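Ramine plank flooring – Weathered Brown, with lettering

Back in stock at Arnia. First delivery since April, the last lot went in days so if you were on the waiting list please ring, don't wait for us to get through the emails.

Dark brown wood plank, weathered finish, grey streaks running through it. Faint printed lettering here and there on the boards, like old packing crates. People either love the lettering or ask if it scrubs off. It doesn't. It's part of the finish and it's meant to be faint. If you want big bold stencils look at the Daretti range instead, different thing altogether and dearer.

Price: £66 a pack. Trade accounts log in for trade price.

Sizes and packs
Eight boards to a pack. All boards same width, ends square. Board length and coverage are on the data sheet, link at the bottom, and on the end label of every pack. Please work from the sheet and not from the old paper catalogue – the old catalogue has the coverage wrong for the whole Ramine page. Our fault, sorry.

Lettering
Comes up at random. Some boards have a bit, some have none. We can't pick packs for more or less of it, please don't ask the warehouse lads. Open a few packs at once and mix them before you start or you'll get all the lettered ones in one corner. Lay them out dry, stand back, swap a couple round. Takes ten minutes.

You can lay it all reading one way or turn alternate boards. Ingeborg Fuchs in our showroom prefers them turned, says it looks less like a shop. Up to you.

Where it works
Small rooms, mostly. Studies, box rooms, little offices, garden offices, back rooms of shops. People worry about going dark in a small room but with pale walls and a light ceiling it's fine, and with white blinds and grey trim it looks really smart. Doesn't show every crumb like the plain dark boards do. Bits of fluff, yes. Any dark floor will.

Not for bathrooms or wet rooms. Kitchens ok if you wipe up spills straightaway. Conservatories – ask us first.

Fitting
Click joint, no glue. Needs a flat dry subfloor and an expansion gap all round, details on the fitting sheet. Leave the packs flat in the room for 2 days before you start, unopened, heating on as normal. Start along the longest wall. Stagger the end joints. Undercut the door frames if you can be bothered, it looks so much better than beading round them.

Underlay not included. We normally send it out with the Tzavaras roll, the thin one. Don't double it up, the joints will move.
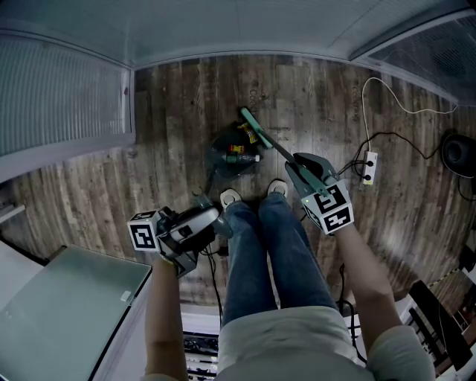 Offcuts do nicely inside a cupboard or under a desk, so don't bin them till the job's finished.

Looking after it
Hoover or soft brush. Damp mop, well wrung out. No steam mops. No wax, no polish, it goes patchy and then you'll be on the phone to us. Felt pads under chair legs and castor cups under anything heavy on wheels. For scratches there's a repair pen, Dark Brown 2, which is a decent match for the brown but not the grey streaks so go easy with it.

Stock and delivery
About 2,000 packs came in and a fair few are allready spoken for. Order whole packs only. Add a bit for cutting, more if your room has alcoves. Buy it all in one go if possible – batches vary and we can't promise a match later.

Pallet delivery is kerbside, the driver won't carry in. Van runs locally on a Wednesday. Collections any weekday before four, bring someone to help lift, packs are heavier then they look.

Samples
Free, one per household. It's a cut piece so it may not have any lettering on it. Showroom has a full laid panel if you want to see it properly, at the back past the doors.

Returns on unopened packs only, in a condition we can sell on.

Questions, ask for Despina Kouris on the flooring desk. Email is quicker than phone this month.

Downloads: data sheet / fitting sheet / care sheet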